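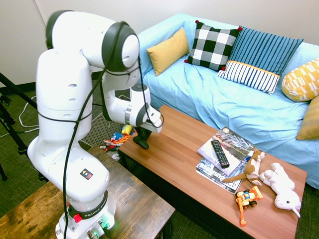

According to one visitor from Salian, a method is worth believing only when it still works in a room that its authors did not tidy first. We agreed with this remark when we heard it, and we have tried to work by it since then. It is also a good way to introduce what we do at Anidel.

About us

Anidel is a small research company in Durville. We study how a robot arm can learn to put a living room in order: toys, magazines, remote controls, cushions, the things which people leave on a coffee table at the end of the day. We do not build arms and we do not sell them. Our product is the method, and the reports we write about it.

The company was started by eight people who had worked together before on sorting machines for warehouses. In a warehouse every box has its place and a label. At home a plush toy can lie on its back or half under a magazine, and the place where it should go is different in each family. We found this problem more interesting, and we are still busy with it.

How we work

Our method has the name Wakach. It began as the name of a folder on one of our computers and it stayed.

Most systems of this type learn from a person who guides the arm through the full task, from the first object to the last. We did it also in this way in the beginning. The trouble was that the robot learned the order of the objects together with the movements. If the toy car was always first in the lessons, the robot looked for the toy car first, even when a magazine was lying on it.

In Wakach we cut each lesson into short pieces. One piece is one object: approach, close the fingers, lift, carry, release. The pieces are then mixed, and a second part of the system learns separately which object is free to be taken next. It gives every object a mark for how much it is covered by others, and the arm begins with the least covered one. When a grasp fails, the system does not repeat the same movement. It looks again at the table and makes the marks new.

We teach with soft things and hard things together. Soft toys forgive a bad position of the fingers but they change their shape. A remote control keeps its shape, but it is flat and slides away when you touch it from the wrong side. A magazine is the most difficult for us, because two fingers can bend a page very easily and leave the rest on the table.

What we have found

For our last study we recorded 1,946 pieces. We then tested the method on 200 arrangements of objects which it had not met in the lessons. It cleared the table completely in most of them, and it left something behind in 19. Nearly all of these had a thin magazine in them. In two cases the arm put a soft toy down outside the box, and we counted these as failures too, although one colleague was against it - the table was empty, after all.

We also tried the lessons without cutting them into pieces, with the same arm and the same objects. The result was clearly weaker when the objects were lying on each other, and almost the same when they were apart. So we do not claim that our method is better for every table. For a table with three separate objects, you can use the simpler way and save yourself some weeks.

The speed is still poor. A person clears the same table much faster, and we have not worked on this question seriously.

Working with us

We accept students for stays of one term, beginning in January. You should be able to write programs and you should have patience, for much of the day is spent putting toys back on a table. Knowledge of robots is useful but we can teach it.

We also welcome schools and other laboratories who want to compare their method with ours. We can send the list of arrangements, with drawings, so that you can build the same tables. Please write some weeks before you need it.

This page was last changed on September 24, 2019.

Comments (4)

mirrorlake
Do you give the marks for covered objects by hand in the lessons, or does the system find them alone?

Anidel
By hand for the first part of the lessons, and then the system continues alone. We check a part of its marks.

T. from the evening course
Thank you for writing also about the failures. Did you try a suction cup for the magazines?

oldcarpet
I have three children and would pay for the slow version.

Related pages

Wakach: short description of the method
Why we mix the pieces
Notes on thin and flat objects
Student stays in Durville
List of arrangements (on request)

Anidel, Durville | Contact | Copyright Anidel 2019 | Back to top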